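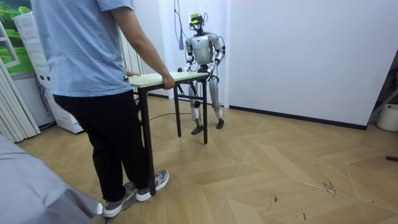 Mariann Fekete writes that she would pay for the Rerton moving package tomorrow if someone would put in writing who pays for the wall. She has read the brochure twice, she says, and found the word "effortless" on almost every page and the word "damage" on none.

I have the same brochure, and the same complaint. Rerton is offering its two-handed furniture service to small offices and rental landlords through Kolano, the dealer in Mullemside. You get a humanoid for the day, an operator to set it up, and the promise that one of your own people can take the other end of a table or a bench and walk it wherever it needs to go. The price is 300 an hour with a minimum of two hours, and travel is extra if you live outside town.

Now, lifting one end of a table is real work, and I don't want to sneer at it. The load shifts every time the other person takes a step. A machine that can hold its side while a human pulls, stops and changes his mind is doing something the old warehouse carts never could. My trouble is with the arithmetic. You are still supplying a person. You are also paying for an operator, and two people could already carry a table before Rerton came along.

Kolano's answer is that the operator is only needed for the first 10 jobs, after which the customer's staff are "certified." I asked what the certificate covers. I was sent the brochure again.

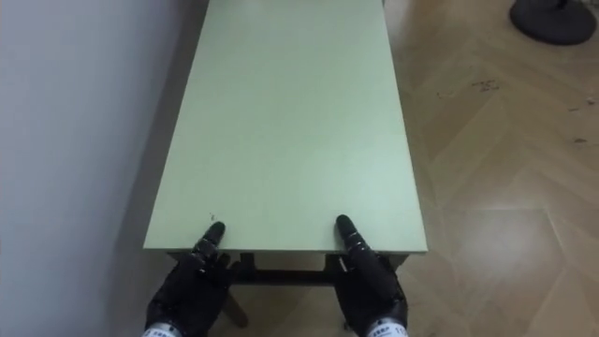 Then there is the matter of grip. The sales sheet gives a figure of 53 pounds for a shared lift, and leaves out whether that is the whole table or the robot's half of it. It also says nothing about surfaces. A smooth top with a thin edge is a different thing to hold from a rough plank, and most office tables are the smooth kind. I would like to see a test sheet with the tables listed by size and weight, including the ones that got dropped.

Papadopoulos, the other dealer who looked at the line, passed on it in February and has not said why. Kolano says it has 266 bookings -- paid or just penciled in, the press office would not tell me.

If you are tempted anyway, ask for three things before signing: the damage terms, the meaning of that 53, and a trial in your own rooms with your own furniture. Kolano will do a trial on request, though you have to phone for it. The form on the website has no box for one.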